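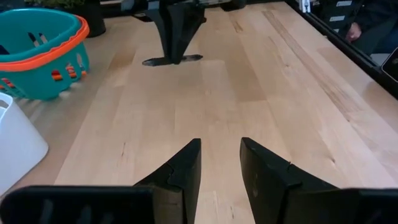 Both arms at the table, before the first pen.

The Patience of Curlow
A short story
6 min read · 14 comments · Share

It was a little after four in the afternoon, one June, and I had been promising myself a cup of tea since lunch. I was looking after the planner in those days, the piece of software that decided which arm should move, and when, and how the other ought to keep out of its way. We called it Curlow, after the village where I'd spent my summers as a child, and I'm afraid I had grown fond of it in the way one grows fond of an old dog who won't come in from the garden.

The trouble with Curlow was that it hesitated. Ask it to pick up a pen and it would draw up 300 possible paths, throw out 261 of them for coming too near the other arm, and then sit there mulling over the rest as if it were choosing a hat for a wedding. The older planner, Grurkus, had never hesitated in its life. Grurkus simply went, and I had the dented fingers in a drawer to show for it.

"Lower the waiting time," said my colleague from the next bench, who was a kind soul but had a train to catch. "Give it 445 milliseconds and make it choose."

I said I would, and I did open the file, and I put the cursor on the very line. But then I thought I might read the log first (I have always been a great one for reading logs, the way my mother read seed catalogues), and so I scrolled back through 1,000 lines of it with my chin in my hand.

And there, over and over, was the same small thing. The perception side, bless it, kept changing its mind about which end of a pen was which. One moment the tip pointed left, the next it pointed right, and each time poor Curlow tore up its plans and politely began again. It hadn't been dithering at all! It had been listening to somebody who couldn't make up their mind, and I have sat through enough family dinners to know how that feels.

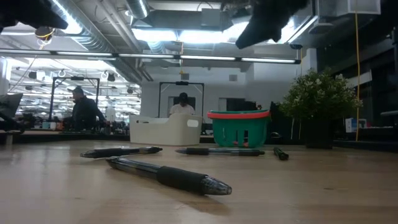
Four Pens

I left the waiting time alone. I asked the perception side to hold its opinion for a few readings before speaking up, saved the file, and pressed the key.

The left arm came down towards the nearest pen, and the right one drew back to make room for it. My colleague had put on a coat by then, and stood beside me with one sleeve empty, watching, and missed the train.

We use cookies to remember your reading preferences. Accept · Manage
Get a new story by email each month. Sign up to our newsletter.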